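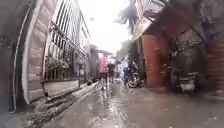 Fulteso went into a gutter. That's the short version, and if you only came for the gossip you can go now! The longer version is that our little delivery robot, which had spent most of its life trundling up and down dry alleys without a scratch, met its first proper wet spell and made two mistakes, and the second one was caused by us fixing the first one. Have a look at how the sky lies on the concrete, all the way down the middle. To you and me that's a wet floor. To a depth sensor pointed down at it, that bright strip can come back as nothing whatsoever, no distance, no surface, and our software had been told that no surface means a hole. Meanwhile the real hole was over on the left, dark and full of muck, below that pale ledge.

Posted 2019-10-31, filed under: Nestside, faults, things I should have caught

For anyone new, Nestside is our parcel project. The vans can't get down the narrow alleys, so the robot takes the parcels from the drop-off point and drives them to people's doors at a slow walking pace, with one of us strolling behind holding the stop button. I do the navigation side. I'm also the one who picked the thresholds, so please send all complaints to me (you have been doing that anyway).

Fault one: the phantom hole

Iyer Lane was the first route we ran with water on the ground. Fulteso left the drop-off, rolled a little way, and stopped dead. I pressed resume. It crept forward one wheel's width and stopped again. It wasn't confused, exactly. It was sure there was a drop in front of it, and it was doing just what we'd asked it to do about drops.

We have a rule that after 3000 milliseconds of seeing a hole, it gives up waiting and looks for a way around. So it would stand there, think, and then edge sideways toward the nearest patch of ground it could see properly. On a wet day the patches it could see properly were the dull ones near the walls. You can probably guess where this is heading, and I wish I had guessed it too.

When I pulled the log that evening there were 1296 hole warnings in it. Every one of them I checked was on flat ground. I remember being pleased about this, because a clean false alarm feels like an easy job. I made tea. I was very cheerful.

Fault two: the real hole

My fix was to make it less jumpy. If the Fluvix (that's our name for the bit of code that merges the two downward sensors, it isn't a product, stop emailing to ask where to buy it) got an empty reading, it would now treat the gap as "probably floor" so long as there was good floor on either side. I tried it on a wet tray in the workshop. I tried it with a desk lamp shining on the tray. Both were fine, and it sailed down the center of the lane the next time out, no stops, and I was insufferable about it.

On the way back it had to move over to let somebody walk past. It moved left. The gutter had silt in it and water on top of the silt, and at one edge the sensor got an empty reading with a nice solid ledge on the far side and nice solid pavement on the near side. Good floor, gap, good floor. Probably floor!
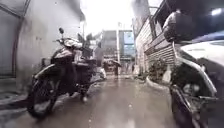 The front left wheel went down first and the body followed it slowly, the way a cow sits. I hit stop the moment it tipped, but the wheel was already in, and stopping the motors doesn't do much for a thing that's falling over. The lid stayed shut. One parcel got a damp corner. The person it had moved over for was well past by then and didn't break stride, and I'm very glad of that, because a loaded robot isn't light and I don't want to think about it going over next to somebody's ankles.

That last part is why this got written up as a safety fault and not as a funny story about a gutter. We had taken a machine that was too careful and made it not careful enough, and we'd done it in one evening with a tray and a lamp. The robot was off the street the same day and it stayed off until the code was changed and somebody other than me had been through it.

What the alley asks of it

People write in and say, why not just keep it in the middle? Well, in dry weather that's what it does. But look at where the water goes. The clear way runs between a motorcycle on one side and a white vehicle on the other, and the shiny streak runs right along it, so the safest line to drive is also the one the sensors like least. Over by the stained wall the ground is darker where water has pooled, and on the other side you've got the curb with the potted plants behind it. Somebody always needs to get by as well, on foot or on wheels, and it's their alley a good deal more than it's ours.

The plants, by the way, have never given us any trouble. It loves plants. Lots of lovely texture!

What we changed

An empty reading is now its own thing. It isn't a hole and it isn't floor, it's "don't know," and the robot is allowed to drive over a "don't know" only if it already has that exact spot down as solid from a dry run. We mapped the gutters in May, when you could see every inch of them, and that map had been sitting on my laptop doing nothing. It's now on the robot. Gutter edges are marked as places it may never put a wheel, whatever the sensors say on the day.

The sideways shuffle is gone too. If it gets stuck it stays stuck and calls the walker over. It makes for a slower delivery, and I've had one grumble about a late box of noodles, which is fair enough.

And when someone needs to pass, it stops where it is and lets them choose their side. It used to pull over to be polite. I was rather proud of the pulling over, it looked so well brought up, but it meant the robot was making its biggest sideways move at exactly the moment there was a person beside it.

Still open

Puddles over unmapped ground. If someone digs up the concrete and it rains before we've been back with the mapper, the old map will say solid and the water will say nothing. For now the walker goes down the lane on foot before the first wet run and looks, with their eyes, and if anything has changed we carry the parcels by hand.

The bent wheel bracket is on the shelf over my desk. The new one is on order, and the damp parcel was replaced. Comments are open below, and yes, I've read the one about fitting it with boots.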